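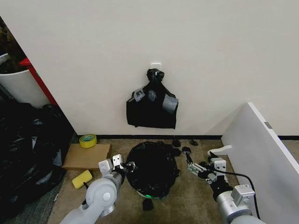 Visite de l'ancienne filature Makris, journée portes ouvertes

Publié le 2018-08-26

Nous sommes arrivés un peu avant dix heures, par la petite route qui longe le canal. Le parking était déjà à moitié plein et il a fallu se garer dans l'herbe, derrière le hangar à bois. L'entrée coûtait 2 euros, gratuite pour les enfants, avec un plan photocopié sur lequel le nord est en bas, ce qui nous a valu deux détours avant même d'avoir trouvé l'accueil.

La filature Makris a travaillé la laine cardée pendant plusieurs générations, surtout pour des couvertures et des draps de manteau. Elle a fermé, puis servi de dépôt de meubles, puis de rien du tout. Depuis qu'une association l'a reprise, on peut la visiter quelques jours par an. En juillet, j'avais manqué la première date à cause d'un mariage.

Le départ

Les groupes partaient de la salle du rez-de-chaussée, l'ancien magasin d'expédition : murs blancs, plinthe sombre, un sac poubelle noir accroché au mur par un petit crochet. Notre guide s'appelait Stelios Vasilakis. Il a commencé par l'eau, et il a bien fait : sans le canal, il n'y aurait pas eu de bâtiment ici. La chute fait à peine la hauteur d'un homme, mais le débit est régulier presque toute l'année. La roue a disparu. On voit encore la fosse, envahie de fougères, et la vanne de décharge qu'un voisin manœuvre toujours quand la rivière monte.

L'atelier de cardage

On y accède par un escalier extérieur en fer, assez raide. Deux cardes sont restées en place parce qu'elles étaient trop lourdes pour être vendues à bon prix. La plus ancienne, une Rivoson, a été remise en état pendant trois hivers. Elle tourne à vitesse réduite pour les démonstrations et le plancher vibre jusque dans les genoux. Le voile de laine qui sort du dernier cylindre est si fin qu'on distingue les doigts de la personne qui le soutient.

Chrysanthi Vrettos faisait la démonstration avec de la toison brute achetée chez un éleveur du plateau. Elle a expliqué le triage, le lavage, l'ensimage — l'huile que l'on ajoute aux fibres pour qu'elles glissent — et a fait passer des poignées de laine à chaque étape. Celle qui sort du lavage sent encore le mouton. Mon fils a gardé la sienne dans sa poche jusqu'au soir.

La salle de filature

C'est la plus belle pièce, au deuxième étage, tout en longueur, avec des fenêtres des deux côtés et 40 poteaux de fonte alignés. Le métier renvideur avance et recule sur ses rails sur une largeur de 800 millimètres de plus que ce que l'on attendrait en le voyant à l'arrêt. Il ne fonctionne pas encore. Il manque des courroies et une partie des broches, que l'association cherche auprès d'anciennes usines. Un lot a été trouvé à Nadgate, mais le pas n'est pas le même et il faudra retourner des pièces.

Au fond, une vitrine présente les livres de paie. Les colonnes sont tenues à la plume, avec les retenues pour retard dans une encre différente. J'y serais resté plus longtemps, mais le groupe suivant montait déjà.

Le séchage et la teinture

Il reste moins de choses à voir de ce côté. Les cuves sont parties à la ferraille, les caniveaux ont été bouchés et un pan de toiture est bâché. Corrado Bassi, qui s'occupe de la charpente, nous a montré les assemblages qu'il a repris au printemps, en chêne, chevillés comme les anciens. La prochaine tranche concerne le versant nord. Il espère la commencer avant les gelées, si les ardoises arrivent.

Pratique

La visite dure une heure et demie, un peu plus si l'on pose des questions. Les deux étages ne sont pas accessibles en fauteuil. Prévoir des chaussures fermées, car le plancher du cardage est gras par endroits. Buvette dans la cour, avec sandwichs, café et une tarte aux prunes partie avant midi. On peut aussi acheter des écheveaux filés ailleurs à partir de la laine cardée sur place : j'en ai pris deux, gris naturel, un peu rêches, très bien pour des chaussettes.

L'association annonce environ 2 000 visiteurs par saison. Le dimanche matin, on circule sans se gêner ; en repartant, vers treize heures, nous avons croisé une file qui allait jusqu'au pont. Les prochaines dates seront affichées à la grille et à la mairie.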